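Search products, manuals, part numbers

Cirside Teach Kit, wrist-mount version

The Cirside Teach Kit lets an operator show an arm a tabletop task in one of two ways: by guiding the wrist by hand, or by driving it from the Savbridge hand controller. Both modes write the same file format, and a task may mix them. The kit fits arms with a standard wrist flange and works with most two-finger parallel grippers.

Joint positions, gripper opening and operator marks are stored on one clock. Small parts such as caps and short blocks should be taught by remote control, with the operator's hands clear of the table. Keep mugs and other obstacles in place during teaching if they will be there at playback. 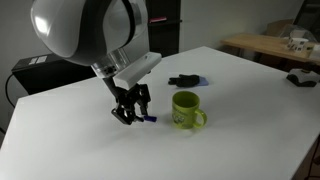 Hand guiding

Press and hold the enable button, then move the wrist. Release to pause. The arm holds its position until the button is pressed again or the session is closed. Gripper commands are given with the foot switch. Set the payload before the first session; a wrong value makes the arm drift when released.

Remote control

The Savbridge controller scales hand motion down to 1:16 for the last part of an approach. Scaling can be changed during a recording. Rotation can be locked so that the fingers stay pointed down at the table.
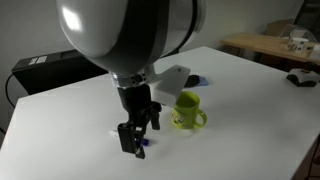 Parallel gripper holding a small blue part just above the tabletop, mug to the right.

Specifications

Added mass at wrist: 206 g
Demonstrations per task, recommended: 18
Maximum recording length: 559 s
Controller link: wired
Playback software: Plesby 2, included
Export: joint or tool coordinates

Ordering

Cirside Teach Kit, hand guiding only
Cirside Teach Kit with Savbridge controller
Dreßler flange adapter, sold separately

Adapters for older flanges ship from September. Send the arm model and flange drawing with the order.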